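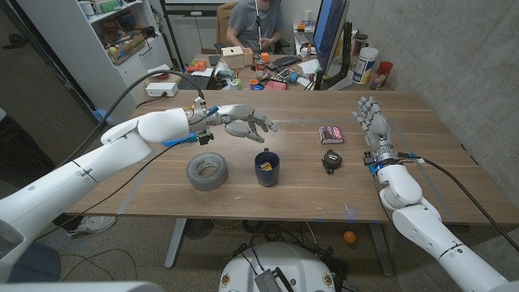 Institutions that teach robots by demonstration should judge their work by the quality of the teaching before they count the hours recorded. At Torkia we have taken the opposite course for too long, and I include my own department in that criticism. A target of 200 demonstrations is easy to set and easy to report. It says little about whether the person guiding the arms knew what was being taught. Consider a roll of tape lying flat and a mug with its handle turned to one side. Each can be grasped in several sensible ways, and an operator who changes method without noticing passes that confusion on to the machine.

My colleague Cinzia Zuccaro has argued that variety is valuable in itself, and that a robot shown only one tidy method will fail in an ordinary room. I accept the point in part. Variety should be chosen, however, and written down when it is chosen. In the Stalis trials last February, 4 operators worked from the same one-page instruction, and 3 of them understood "pick up the mug" differently. Their recordings were stored together under a single label.

I would therefore propose that operators be trained and paid as instructors, that they be free to reject their own poor attempts, and that their notes be kept with the recordings. This will slow collection - perhaps considerably at first - and some funders will object. They should be shown the rejected attempts as well as the accepted ones, and asked which they would wish a machine to learn from.

Thomas Fontana
Torkia, Skastdale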